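To: Colance laundry and mending list
From: Nouhaila Berrada
Subject: Re: [colance-mending] Three colors in one heap - wash together or not?

Hello Meriem, hello all,

Thank you for the long answer, it helped me much. I leave the important part below so that the others can follow.

Meriem Abdelaziz wrote:
> I would never put a strong red with a beige in the first wash,
> even at a low temperature. The yellowish green is less dangerous,
> but I would keep it apart also. Before anything, separate the
> pieces and look at each one alone. When they stay twisted
> together the folds become hard to take out, and you will pay
> for it later with the iron.
> Can you show how they are lying now? You wrote only "a heap"
> and I cannot judge from this if they are simply on top of each
> other or wound around.

They are both, I think. The green is at the bottom, and the red and the beige are the difficult ones.

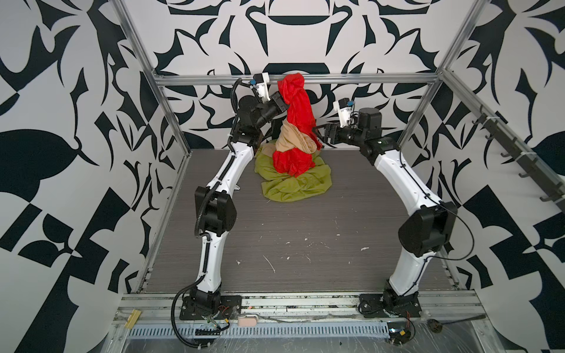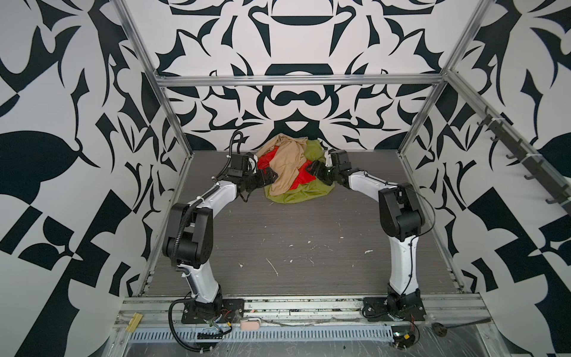 I tried your advice at home with my own things, in the same three colors, and I want to report the result. My mistake was always to take hold of the red, as it is the color I see first, and to pull up. The beige came with it and became tighter. Now I begin with the piece which has a free edge, I lay this edge flat with one hand, and only then I look for the next one. With the green at the bottom I do nothing until the other two are away.

It took me 11 minutes the first time and 6 the second time. For you this is maybe slow, but I was content.

About the washing I still have two questions.

1. For the red I have the color sheets from Kabbaj and also a box from Grendeo. Is it enough to put one sheet, or should I use 2 for the first wash? The text on the box is very small and I am not sure I understood it.

2. Does somebody know a good method to test the color before? My aunt in Trultbridge presses a white damp cloth on the inside of the seam and waits. I did this with the green and the cloth stayed white, but I don't know if this is a proof - maybe I waited too short.

The folding I will do as Meriem described it in message 1768 of the archive, sleeves first and then in half. If the beige keeps its wrinkles after that, I will hang it in the bathroom for one night before I take the iron.

I can read the list again in the evening, after eight.

With kind regards,
Nouhaila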